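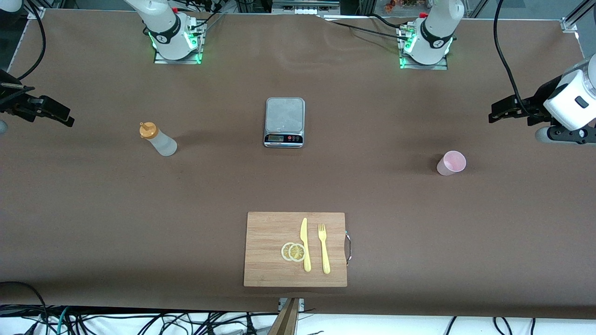

*Photo: Siyabonga Shezi, project group Grekum*

# Measuring by Squeeze: How Well Can We Portion a Liquid with a Bottle and a Kitchen Scale?

Project report, course "Everyday Measurement"
Authors: Siyabonga Shezi and Chrysoula Kyriakidis

## 1. Why we chose this topic

In many recipes the small amounts of liquid are given in spoons. In the student kitchen in Clemitcombe, where both of us cook, the spoons are of different sizes and some of them are missing. We wanted to know if a person can portion a liquid well enough with only a squeeze bottle, a cup and a cheap digital scale. The question sounds simple, but we found very different opinions when we asked our classmates.

Our report has two goals. The first is to describe the working place and the objects, so that another group can repeat the work. The second is to say how large the error is when a person pours by eye, and when the same person looks at the display.

## 2. The objects

**Scale.** We used a digital kitchen scale with a square silver platform and a small display in the front, next to the buttons. It shows whole grams only. This is a limit of our work and we come back to it in section 5.

**Bottle.** The bottle is of white translucent plastic with an orange screw cap and nozzle. We compared it at first with a bottle that had a wider opening, but with that one the water came too fast and we could not stop in time. With the narrow nozzle one short press gave close to 2 grams, and this helped us very much.

**Cup.** The cup is small, pale pink and made of plastic. A light cup is better for this work than a heavy one. When we tried a ceramic mug, it was difficult to put it in the middle of the platform without knocking against the edge.

**Table cover.** The table is covered with smooth brown paper. Drops can be found on it easily, as they make a dark spot. The paper has some creases near the far edge and we could not press them flat, so we kept the scale away from them. A scale that stands on a crease can rock, and then the number on the display is jumping.

## 3. Position of the objects

We tried several arrangements in April before we decided. In the final one the scale stands near the center of the table, the bottle to the left of it and the cup to the right. Chrysoula is right-handed and at first she wanted the bottle on the right. After a few trials she changed her mind, because she preferred to place the cup with the right hand and hold it steady while the left hand takes the bottle. Siyabonga did not feel a difference.

It is important that the starting position is the same every time. In our first trials the bottle was put back wherever there was space, and once it fell when a sleeve touched it. After this we always returned it to the same place, standing upright on the paper.

## 4. Procedure

1. Switch on the scale and wait until the display shows zero.
2. Put the empty cup in the middle of the platform.
3. Press the zero button again, so the weight of the cup is not counted.
4. Take the bottle, hold the nozzle over the cup and squeeze until the target is reached.
5. Put the bottle back and wait until the number does not change any more.
6. Write the number in the table.
7. Empty the cup and dry it with a cloth before the next trial.

The target was 20 grams of water. Each of us made 40 trials, the first half by eye and the second half with the display. In the trials by eye, the other person covered the display with a piece of card and took it away only after the bottle was back on the table.

We also made one longer test with a target of 175 grams, in a bigger glass. We stopped it early. The hand gets tired and the bottle must be filled again in the middle, so it is not a comfortable way for large amounts.

## 5. Results and discussion

By eye, both of us poured too much at the beginning. Siyabonga's first portions were clearly over the target, and then he corrected too strongly and poured too little. Chrysoula was more regular, but her portions were regularly too heavy. With the display, nearly all portions were within 2 grams of the target, and the ones outside were all on the heavy side.

We think there are two reasons for the heavy portions. The display is a little slow – it shows the number of a moment ago, and during this moment the water is still running. Also, some water stays in the nozzle and falls down when the bottle is turned back. When we pressed in short steps near the end and waited between them, the results became better.

The scale itself is a source of error. With whole grams only, we cannot say if a portion is a little over or a little under the target. Our teacher proposed a finer scale for the next group, and we agree with this.

## 6. What we would change

We would mark the place of the cup on the paper with a pencil line. We would also test a thicker liquid, for example oil or syrup, because water is the easiest case and in a kitchen people use the squeeze bottle more often for sauces. Finally, we would ask more persons to take part. Two people who have practiced together for weeks are not a good picture of a normal cook.

The table with all the trials is in the appendix, with the trials of Siyabonga on the first page and those of Chrysoula on the second.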